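# 关于我们

Flarndale 是一家独立的末端执行器与机械臂评测实验室。我们接受集成商、设备采购方和高校课题组的委托,对夹爪、机械臂、腕部相机和控制器做对比测试,出具带原始数据的测试报告。我们不销售硬件,不代理品牌,也不参与被测产品的设计。

## 业务范围

实验室目前承接四类项目:

- **夹爪对比**:平行二指夹爪、自适应夹爪、真空吸盘。测试项包括开合重复性、夹持力线性度、指尖侧向刚度、连续运行后的间隙变化。
- **机械臂对比**:负载能力在 5 公斤以内的协作臂。测试项包括位姿重复性、低速爬行、关节温升对末端漂移的影响。
- **相机选型**:腕部安装与固定安装两种方式,考察曝光稳定性、近距离畸变、线缆随臂弯折后的掉帧情况。
- **控制器替换**:在机械本体不变的条件下更换控制器,比较轨迹跟踪误差、通信抖动和急停响应。

焊接、喷涂、码垛以及带有移动底盘的系统不在范围内。医疗器械类委托目前也不接。

## 测试台与场地

场地分为三个区:常规抓取区、寿命区和标定间。常规抓取区使用浅色哑光台面,照明为漫射光,照度在每次测试开始和结束时各记录一次。寿命区的设备昼夜运行,由独立电路供电,断电后不自动恢复,须由当班工程师确认状态后重新启动。标定间只做力传感器和相机的标定,不存放被测件。

所有测试台使用统一的法兰转接件。委托方自带转接件时,先测量其厚度与平面度,再决定是否采用。转接件引起的工具中心点偏移写入报告附录,不做隐性补偿。

控制器侧使用 Besach 记录软件。该软件由实验室内部开发,把关节状态、夹爪指令、夹爪反馈和相机图像写入同一时间轴。时间戳以控制器主时钟为准,相机时间戳按标定所得的延迟值换算。Besach 不对外授权,但导出的数据格式公开,委托方可以用自己的工具读取。

## 夹爪测试流程

一只夹爪从签收到出报告,按下列顺序进行。

1. **来件登记。** 核对型号、固件版本、指尖类型和随附线缆。固件版本在测试期间锁定。厂商中途发布更新的,按新版本另立一轮,两轮结果并列给出。
2. **静态测量。** 测量全开与全闭位置的指尖间距、两指平行度、安装孔位置度。指尖有倒角或台阶的,分别记录薄端与厚端的尺寸。
3. **空载循环。** 行程全开全闭,共 3000 次。每隔固定次数暂停,复测间距与电流。
4. **夹持力测试。** 使用双面力传感器,在行程的多个位置取值。指令力与实测力同时列出,不只给出峰值。
5. **物体抓取。** 标准物体组包括盘、杯、盒、软袋、薄片和细杆。每次抓取的初始位姿由随机表给定,成功判据在测试前书面约定。
6. **拆检。** 委托方同意的情况下拆开外壳,检查传动件磨损与紧固件状态。

标准物体组中,盘类区分度较高。盘沿低、弧度缓,指尖厚度和接近角稍有变化,结果就会不同。指尖较厚的夹爪需要更陡的接近角,否则容易把盘推走;指尖较薄的夹爪易于插入盘沿下方,但侧向受力时变形较大。采购方往往只比较最大夹持力,在盘类任务上这一参数与成功率的关系并不强。

失败的抓取分为四种:未接触、接触后滑脱、物体移位后未夹持、夹持后姿态超差。四种失败分别统计。合并成一个成功率会掩盖差异,报告中仍保留总成功率,供横向查阅。

## 腕部相机

腕部视角的主要问题是遮挡。两指张开时,指尖之间的台面可见,靠近夹爪本体的一段受本体和阴影影响,对比度下降。物体位于一侧时,同侧手指可能挡住其边缘的一部分,基于轮廓的定位算法对此较为敏感。

实验室对腕部相机的安装位置做三组对照:正上方、侧偏、前倾。每组使用相同的物体、相同的随机表和相同的照明。镜面反光单独评分,光滑盘面的高光位置随臂的姿态移动,固定阈值的分割方法在这一项上得分偏低。

台面上的参考标记只用于人工复核,不输入被测算法。委托方要求使用标记辅助定位的,作为附加项目另行测试。

## 机械臂与控制器

机械臂的位姿重复性在冷机和热机两种状态下测量。冷机指断电静置一夜后首次上电,热机指连续运行至关节温度稳定。两种状态的差值单列一项,采购方在规划换班和停机时间时可以直接引用。

控制器测试以 Tanabe 测试序列为基准。该序列由 70 段轨迹组成,包括直线、圆弧、小半径转角和低速接近,每段的速度与加速度上限固定。更换控制器后,先不调整参数运行一遍,再由厂商工程师整定后运行一遍。两组数据都进入报告。厂商放弃整定的,注明放弃。

夹爪通信延迟与控制器性能容易混淆。实验室在夹爪指令线上加装监测点,分别给出控制器发出指令的时刻、夹爪收到指令的时刻和手指开始运动的时刻。三者之间的间隔是判断瓶颈位置的依据。

## Jostdale 对比项目

Jostdale 是实验室自行出资的长期项目,不接受厂商赞助。项目在同一条机械臂上轮换不同的夹爪和指尖,控制器与相机保持不变,累计完成 525 轮抓取,每轮从随机表取一组位姿。

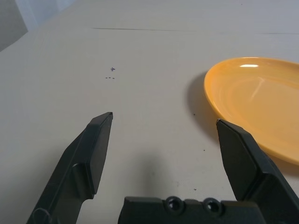

Tanabe 序列的一位早期使用方来信认为,只在单一机械臂上轮换夹爪,得到的是“夹爪加这条臂”的结果,换一条刚度较低的臂,排名可能会变;信中还建议把法兰处的振动数据一并公布。这一意见成立。项目的后续阶段将加入第二条机械臂,法兰振动数据从 5 月起随原始记录一同导出。已发布的排名不撤回,在表头加注适用条件。

Jostdale 的公开数据包含失败样本。抓取中止、通信超时和人工急停均保留原始记录,并标注触发原因。急停之后的那一轮不计入统计,重新取位姿执行。

## 独立性与保密

测试费用按项目工时计算,与结论无关。委托方可以在报告定稿前核对事实性内容,包括型号、版本和接线方式,不能修改数据与评语。对结论有异议的,可附书面说明,说明原文收入附录。

委托数据默认保密。委托方希望公开的,须公开完整报告,不接受摘录单项成绩用于宣传。被测件在报告交付后退还,寿命测试件按委托时的约定处理。

## 委托与到访

提交委托时请附以下材料:

- 被测件清单与固件版本
- 电气接口与通信协议说明
- 目标物体或目标工序的描述
- 希望比较的指标,按优先级排列

目标工序尚未确定的,可以先做标准物体组测试,后续追加专项。追加项目沿用原来的登记编号。

实验室每周二下午接待到访,须提前预约。寿命区只能隔窗查看,常规抓取区可以进入,进入前须佩戴护目镜。标定间不开放。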